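Kassa Community Help
Research Methods > Robot Manipulation

Print this page | E-mail this page

Scoring a multi-step task when the robot completes the steps in the wrong order

Question

Our group is evaluating a learned policy on a tabletop kitchen bench. The instructions involve a pot, several colored blocks and a small set of toy foods, and each instruction is made up of 3 steps. We have run 50 trials under the standard protocol, in which a trial is a success only if the final arrangement matches the written goal. The protocol takes no account of the order of the steps. A reviewer has asked us to report order as well. Is there an accepted way of doing this without repeating the trials?
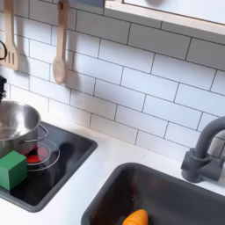
Reading time: 3 minutes

We hold video from more than one viewpoint for every trial, together with the joint logs. The operator's written notes cover only the final state.

Submitted by Menaka Pramanik
16 May 2024

Answer 1 (accepted)

Repeating the trials is not required, provided that the video is complete. The method used in the Menderach evaluation is to annotate each trial for stage events and to report two figures side by side: final-state success and ordered success. The second can never be higher than the first.

A stage event should be defined before anyone opens the footage. We use three kinds: grasp, transfer and release. A grasp is recorded at the first still in which the fingers are closed on the object and the object then moves with them. Contact alone does not qualify. If the annotator cannot decide from one view, the second view is consulted, and if doubt remains the event is marked "unresolved" and left out of the ordered figure.

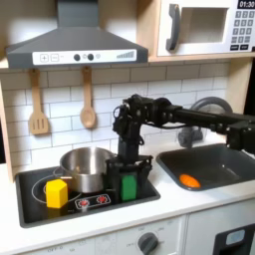
Sewwandi Chowdhury
Evaluation Lead, Jarneo Manipulation Group

Blocks are the easier case. The gripper closes on one block, and the object identity can be read from color and shape. A green rectangular block and a yellow hexagonal block standing on the same stovetop are seldom confused, even where the gripper covers part of one of them. Food items are harder on account of their size, and annotators should be given a reference sheet for them.

Particular care is needed when the fingers hold more than one object. Under a strict reading of most instructions, a double grasp is an error in step order even if both objects are wanted in the pot.

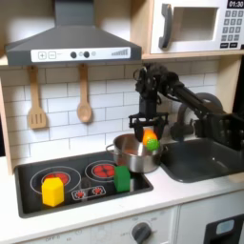

We therefore enter a double grasp under its own code and assign the same time stamp to both objects. Whether it counts toward ordered success must be stated in the methods section. In our own report it did not, and the ordered figure fell to 64 percent as a result.

Two annotators should work separately on the full set. Please report agreement before any disputes are settled.

Answer 2

Could you not just use the joint logs? The gripper width tells you when it closed. We did this at Ullovham for 2,000 episodes and it took one afternoon.

Reply from Sewwandi Chowdhury: Gripper width gives the time of closing. It does not identify the object, and a failed grasp on a thin item can look the same as a full close. The logs are useful for finding the stills to be examined.

Answer 3

In addition to the accepted answer, I would recommend that objects outside the pot be recorded at every stage boundary. An item lying between the cooktop and the sink belongs to neither region, and the written goal often does not say how it should be treated. We code it as "counter" and score the step as incomplete. 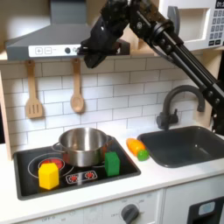 Toy carrot on the counter beside the sink, coded "counter".

The same code applies whether the object was dropped, placed or never moved. The cause is entered in a separate column, from the video, and is left blank where the video does not show it.

Contact Kassa Community Help | Copyright 2024 Kassa | Back to top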